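September
Posted by the author of Shen Lane Notes

I said I'd go back to the robotics club once more before making up my mind, so I went. They've moved into the staff kitchen at the Lilevier building for the autumn, on the grounds that a kitchen is harder than a taped square on a workshop floor. Fair enough. I have sat through plenty of evenings with the taped square.

The project is called Kostetti and the plan, as written on the sign-up sheet, is "everyday help in a shared kitchen". That covers a lot of ground. The students have cut it down to a handful of jobs, and the sink is where they want to start: taps, paper towels, a cloth hung over the tap. 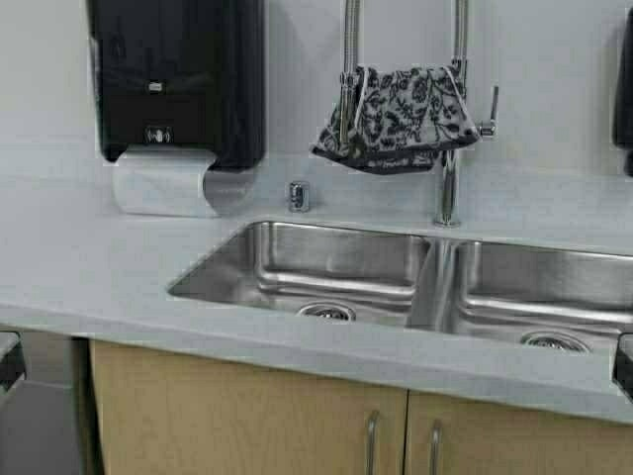 My trouble is with the word "help". I asked how many attempts they had logged and was told 761, which sounds grand until you ask what counts as an attempt. Moving the arm to the right spot and stopping counts. So does giving up halfway. Once you take those out, the number gets a good deal smaller, and I wasn't given it.

I'll admit the write-ups are better than last year's. Somebody has started noting the dull failures as well as the exciting ones, and there is a whole page on cloth, which they all hate. I'd read more of that. What I could do without is the slide saying the thing will be ready for the Haro competition with "minor tuning". They have four weeks. I've heard "minor tuning" before, and it usually means a fortnight of late nights and a different gripper.

The other job on the list is drinks. A stemmed glass is a cruel choice for two flat fingers – top-heavy, thin, and full of something that stains – so either they are very confident or they haven't mopped enough floors yet. I did ask why not begin with a mug. Apparently mugs don't score.

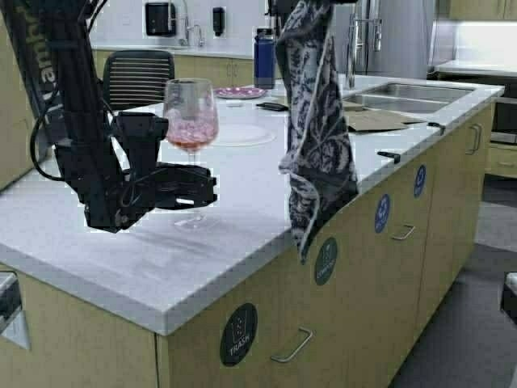 What I'd want to see before Haro

A run with no one standing within arm's reach of it. The same glass, moved a hand's width to the left, without an hour of fiddling in between. And a proper count of the tries that finished the job, on the same slide as the 761.

I've put my name down for the next open evening anyway. It starts at six and the parking is dreadful.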